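Small storage: the case for a marked worktop

By the Fladedau Home desk

Cups are awkward objects to store. They are light for their volume, they stack only with their own kind, and the handle on a mug adds nearly a third to the width it needs on a shelf. Most kitchens deal with this by giving them a whole cupboard and closing the door.

The Bennani method, which has had a following in Cestitz since October, begins on the worktop. The surface is covered in kraft paper and ruled off with painter's tape into cells, each large enough for a single tall cup with a margin all round. Everything that will share the cupboard is then set out and moved about until the arrangement works. Paper is cheap, takes pencil notes and can be thrown away afterwards. Painter's tape peels off without taking the surface with it, provided it is not left down for weeks.

The lines need not be exact. A cell that is out by the width of the tape makes no difference to a cup. Loose ends are worth pressing flat, as a light plastic cup will catch on them when slid.
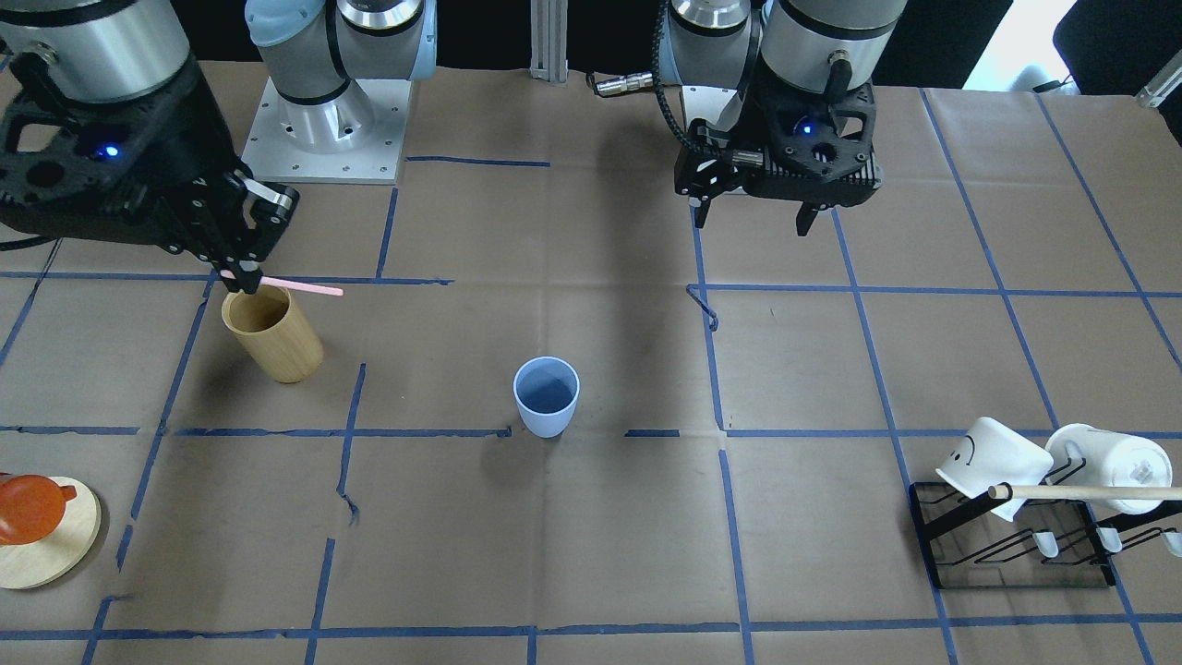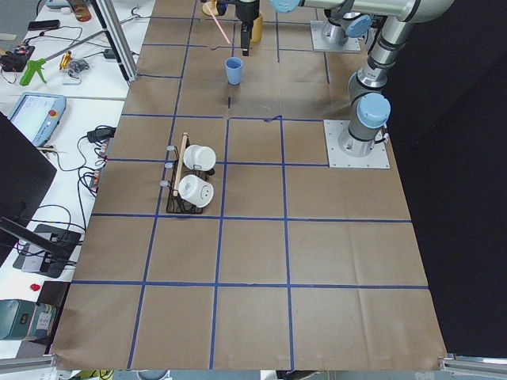

Kraft paper ruled with blue tape: a pink straw over the wooden cup, first picture; the mug rack with two white mugs, second picture.

Straws are the first difficulty. Laid in a drawer they roll, and in a box they tangle with whisks and skewers. A tall, narrow cup holds them upright and takes up one cell. Wood suits the job: it has more weight at the base than thin plastic and is less likely to tip when the straws lean to one side. It should be dry before anything goes in, and the straws should be dry as well.

Mugs are the second. A wire rack that holds them on their sides uses more length than height, so it belongs on a low shelf or at the back of the worktop. Mouths should all face the same way – outwards, if the rack is to be used daily. Measure the rack with the mugs in it, not bare.

Plastic cups come last. They weigh little, break seldom and can go on the top shelf. Different heights should be kept apart unless they nest cleanly.

Sterus, which sells shelf liners by the roll, lists its kitchen width at 887 mm, and a standard run in the older Cestitz flats is 1,139 mm. The liner will therefore need a joint. Place it under the rack, where nothing is slid across it, and allow an overlap of 2 mm – more than that and the rack will rock.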